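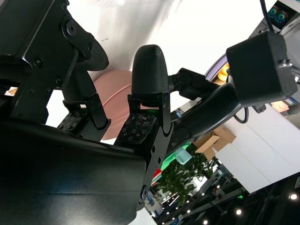 Why do many dogs lose so much hair in spring and autumn?

Most of these dogs have a thick undercoat that is partly replaced as the days grow longer or shorter. The old hairs have stopped growing and are held only lightly in the skin, so a large number of them come away within a few weeks.

Chapter 4
The Coat

By the end of this chapter you should be able to name the main kinds of hair found on a dog, explain how a hair grows and is shed, recognise the common coat types, and choose a suitable brush or comb for each of them. Skin parasites are covered in Chapter 5 and bathing in Chapter 6. You will need the drawing of the skin from Chapter 2 for the first section.

Key words in this chapter: follicle, guard hair, undercoat, whisker, moult, mat, hand stripping, slicker.

4.1 What a coat is made of

Every hair grows from a small pit in the skin called a follicle. In a human scalp, a follicle opening usually carries one hair or a few hairs of the same sort. In an adult dog, one opening commonly carries a bundle: a single longer, stiffer hair and several finer ones beside it. Puppies are born with simple follicles and the finer hairs fill in as they grow, which explains why a puppy's coat feels so different from its mother's.

The longer hairs are guard hairs. They lie over the rest of the coat, shed rain and dirt, and give the dog most of its visible colour. The finer hairs form the undercoat. They are soft, often paler than the guard hairs, and slightly crimped, so that they trap air close to the skin. Still air is a poor carrier of heat and the dog stays warmer for it.

Whiskers are a third kind. They are thick, deeply rooted and well supplied with nerves. A dog uses them to sense objects near its face, and trimming them for the sake of a tidy look has no benefit to the animal.

Close to each follicle there is an oil gland. The oil coats the hair, keeps it supple and helps water to run off. There is also a tiny muscle that can pull the hair upright. When these muscles tighten along the neck and back we say that the dog's hackles are up. It may be frightened, excited or simply unsure, and the rest of the body must be looked at before deciding which.

4.2 How a hair grows and falls

A hair does not grow for ever. It passes through a growing stage, a short stage in which growth slows and stops, and a resting stage. At the end of the rest it is lost, and a new hair takes its place. Neighbouring follicles are usually at different stages, so a healthy dog does not go bald when it moults.

The length of the growing stage differs from one type of dog to another. In a Poodle the growing stage is long. The coat keeps lengthening and has to be clipped. In a Labrador Retriever the hairs reach their full length fairly quickly and then rest for a long time before they fall.

Day length is the main signal for the seasonal moult, with temperature playing a smaller part. Dogs that live indoors under electric light often shed a little all year, and their owners may not notice a clear season at all. Illness, poor feeding, pregnancy and the weeks after whelping can also bring on heavy shedding. Bare patches, sore skin or constant scratching are not part of a normal moult and should be seen by a vet.

Case notes: the Mumis kennels

The Mumis boarding kennels at Trondov kept a grooming diary for one year. Staff brushed every long-stay dog and wrote down whether the loose hair was light, moderate or heavy. The finished diary had 1,023 entries for 80 dogs. Heavy shedding was written down on 154 occasions, most of them in spring and early autumn. In December the entries were nearly all light, apart from those for two bitches that had recently reared litters.

The diary has weaknesses. Different members of staff filled it in, and one person's "moderate" may be another's "heavy". The kennels were also lit until late in the evening in winter. Keep both points in mind when you come to the exercises at the end of the chapter.

4.3 Coat types

Smooth coats are short and lie flat. Some have very little undercoat, as in the Boxer, while others have a dense one, as in the Labrador. A smooth coat is easy to keep clean but can shed heavily, and the short hairs work their way into cloth and are hard to remove.

Double coats of medium or long hair have a thick undercoat beneath straight guard hairs. The Samoyed and the German Shepherd are familiar examples. These coats should not normally be shaved in summer. The guard hairs give some protection from strong sun, and in some dogs the coat grows back patchy or with a changed texture.

Wire coats have harsh, bristly guard hairs over a softer layer. Many terriers have them. Dead hairs can be pulled out by finger and thumb, a method called hand stripping. Clipping is quicker, but the coat often becomes softer and paler after it has been clipped several times.

Silky coats, such as that of the Yorkshire Terrier, are fine and have little or no undercoat. They tangle easily behind the ears, under the legs and wherever a collar or harness rubs.

Curly and corded coats hold on to their dead hair. Little of it lands on the carpet, and for this reason such dogs are often sold as "non-shedding". The name is misleading. The hair is still lost from the follicle but stays caught in the curls, where it will form mats if it is left.

Hairless breeds have hair only on parts of the head, feet and tail, or none to speak of. Their skin needs protection from sun and cold, and it can become greasy or spotty if it is not washed.

A dog of mixed parentage may have features of more than one type. Feel the coat on the shoulder, the back and the thigh, part the hair down to the skin in each place, and choose tools according to what you find.
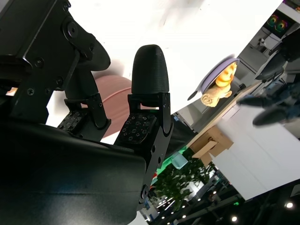
4.4 Brushes, combs and how to hold them

A bristle brush suits smooth and silky coats. It lifts surface dust and spreads the oil along the hair.

A slicker brush has many fine bent wires set in a flat pad. Hold it lightly, near the top of the handle, and use short strokes. Pressed too hard, the wires scratch the skin and leave a red rash.

An undercoat rake has one or two rows of blunt teeth that reach below the guard hairs. Draw it in the direction of growth and stop as soon as little hair is coming away.

A metal comb is used last. If it passes from skin to tip without catching, the work is done. If it catches, go back to that spot with the slicker and hold the hair at its root so that the skin is not pulled.

Work in the same order each time: back legs, body, front legs, chest, tail and head. Young dogs should have short sessions, and it is better to finish one leg calmly than to hold down a struggling puppy for the sake of the other three.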